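Madley Teleoperation Working Group
Minutes of the meeting of 29 April 2019

1. Minutes of the previous meeting
Approved with one correction: the July review will be held at Clelar.

2. Kitchen environment
The Roman team reported that the simulated kitchen now loads without error on all operator stations. The wall and cabinet textures remain coarse at close range.
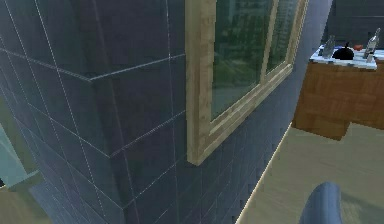
Members agreed that texture work should not delay the recording of demonstrations. The store holds 3826 demonstrations by remote control, of which 11 are to be removed for missing gripper data.

Operators asked that the table layout stay fixed until the present set is finished. Agreed.

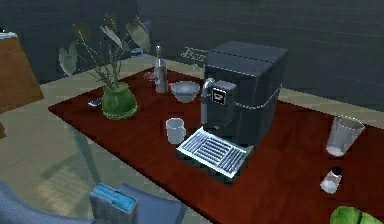
3. Camera views
Clurkus presented a proposal to reject any recording in which a camera faces a wall or furniture panel for more than 15 seconds. Several members felt the limit was too strict, as operators often turn the view while finding their position.
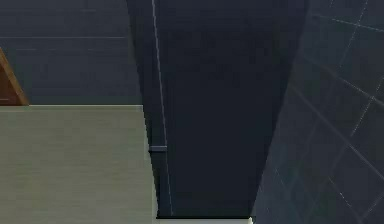

It was resolved to flag such recordings for review and to leave the final decision to the station lead. The wording of the operator guide will be changed to match.

4. Coffee machine task
The group discussed how operators should bring the gripper to the cup by remote control. Two approaches are in use, and the training set mixes them without a label. Clurkus will add a label field before the next recording block.

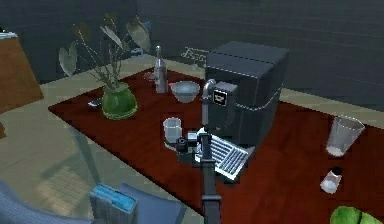

Coffee machine task: gripper in front of the drip tray, beside the glass cup.

5. Actions
Roman: remove the 11 faulty demonstrations.
Clurkus: label field and revised operator guide.
Clelar: confirm 2 operator stations for the July review.

The meeting was adjourned.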